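Ponden House, workplace inspection checklist
Floors covered: basement, ground floor, upper floor
Date of inspection: Sunday, May 29, 2022
Inspected by: Gilmar Camargo
Reviewed by: Nivaldo Moura

Ratings: OK, Action, N/A. An item rated Action stays open until the reviewer has initialed it. Comments are entered at the time of the walk.

1. Exits and stairs

1.1 Exit doors open fully from the inside without a key. OK
1.2 Exit routes clear to full width. Action
Comment: Flattened cartons from the Pomico delivery stacked on the basement landing. Moved to the loading bay during the walk. The landing was also used for storage at the last inspection. Floor marking requested.
1.3 Stair treads and nosings secure. OK
1.4 Handrails firm along full length. Action
Comment: Lower bracket on the east stair turns by hand. Wall anchor has pulled. Larger anchor needed; tightening the existing screw will not hold.
1.5 Exit signs lit. OK
1.6 Emergency lighting, 30-minute discharge test. Action
Comment: Unit outside room 112 went out at 13 minutes. All other units completed the test. Replace battery pack and repeat the test on that unit only.

2. Fire equipment

2.1 Extinguishers in place, pins and seals intact. OK
2.2 Gauges in the green band. OK
2.3 Extinguisher tags signed for the current month. Action
Comment: Tag in the mail room has no entry. Gauge reading normal. Signed by inspector and noted here for the record.
2.4 Pull stations visible and not blocked. OK
Comment: Coat rack moved away from the ground floor station after the previous inspection and has stayed where it was put.
2.5 Fire doors close and latch from any position. Action
Comment: Door 7 stops short of the latch when released from half open. Closer adjusted twice already this year. Replace closer.
2.6 Sprinkler heads free of paint, dust and hanging items. OK

3. Electrical

3.1 Panel doors closed, clearance in front maintained. OK
3.2 Circuit directory legible and current. Action
Comment: Directory in the basement panel still lists the Indora tenancy, including circuits that were relabeled when the partition came out. Needs a full trace before a new sheet is typed.
3.3 No extension cords used as permanent wiring. Action
Comment: One cord run under the carpet edge in the upper floor meeting room. Removed. Occupants told to submit a work request for a floor outlet.
3.4 Ground fault outlets trip and reset. OK
3.5 Cover plates in place and undamaged. OK

4. Kitchens and break areas

4.1 Appliance cords undamaged. OK
4.2 Nothing stored on cooking surfaces. OK
4.3 Refrigerator door gaskets clean and seated. OK
4.4 Sharp tools stored in a block, rack or drawer. OK
4.5 First aid kit stocked and in date. Action
Comment: Burn dressings expire in August. Reorder now; the supplier has been slow.

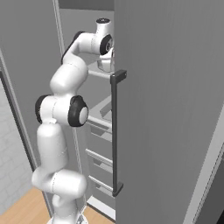
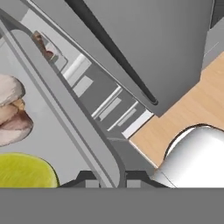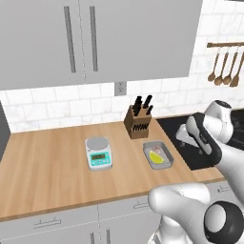 Upper cabinets and tile backsplash 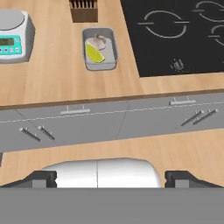
Facilities and Workplace Safety, Tse Property Services

5. Storage and plant rooms

5.1 Shelving anchored and not overloaded. Action
Comment: Archive shelving on the north wall has no visible anchors. Heaviest boxes moved to the lowest shelf as an interim measure. Anchors to be fitted before any more boxes are brought down.
5.2 Ladders inspected and tagged. OK
Comment: The short stepladder has a worn foot, still within limits. Check again next time.
5.3 Chemicals labeled, data sheets available. Action
Comment: One spray bottle without a label in the janitor's closet. Contents not identified. Removed for disposal. Data sheet binder complete.
5.4 Boiler room free of combustible storage. OK
5.5 Floor drains clear. OK

6. Exterior

6.1 Walkways even and free of trip hazards. Action
Comment: Raised slab at the side gate. Edge painted yellow. Grinding quote received, awaiting approval.
6.2 Exterior lighting working. N/A
Comment: Inspection done in daylight. Night check to be logged separately.
6.3 Dumpster lids closed, enclosure clear. OK
6.4 Roof hatch locked, key held at front desk. OK

Reviewer comments (N. Moura)

1.4 and 2.5 are to be done first. Keep the east stair open, but post a notice at the top and bottom until the bracket is fixed.
1.6 Battery pack is in stock. Please write the retest time on the unit itself as well as in the log.
3.2 The trace will need a partial shutdown. Agree on a date with the upper floor tenants before booking the electrician.
5.1 Accepted as interim only. Not to be carried over to a third inspection.
6.1 Quote approved.

Open items are carried forward to the next sheet under the same item numbers.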